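Progress report to the Hanel Fund
Project: shared bin-picking cell, Vostent Workshop
Prepared by Yaqin Wan
December 13, 2021

Work since the last report

The arm is bolted down and running. Mounting took longer than planned, as the first base plate had its holes drilled to the wrong pattern and had to be redone. Peng cut the replacement and charged us for material only.

Air and signal lines now run along the outside of the arm to the gripper. We tried a shorter bundle first, but it pulled tight when the wrist turned past a certain point. The longer one has slack at the wrist and has given no trouble.

The table is marked with blue tape so that the panel beside the bin can be put back in the same spot after cleaning. Members had been moving it, and each move cost us an evening of checking positions.

Spending

Of the 1980 dollars granted, 1690 has been spent. The largest item was fittings and hose, then the base plate and table top. We expect to use 200 on spare gripper parts from Fadik and keep the rest for small repairs.

Picking trials

Trials started in December with mixed household items in a gray metal bin. We chose things of different shape and stiffness – soft packages as well as small hard pieces – and left them where they fell. Each session is 30 picks, logged by hand in the workshop notebook.

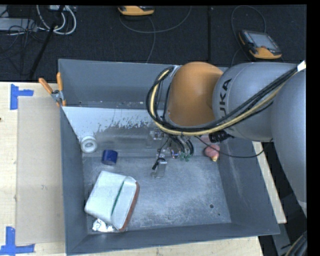 Soft packages are going better than expected. Small items close to a wall are still the weak point, and the arm often has to approach twice. I have lowered the approach speed near the walls and will compare the logs before changing anything on the gripper itself.

Next steps

Finish the wall trials, tidy the cables behind the table and write the safety sheet for members. The sheet is late – I had hoped to attach it here – and will be sent separately. No change to the end date is requested.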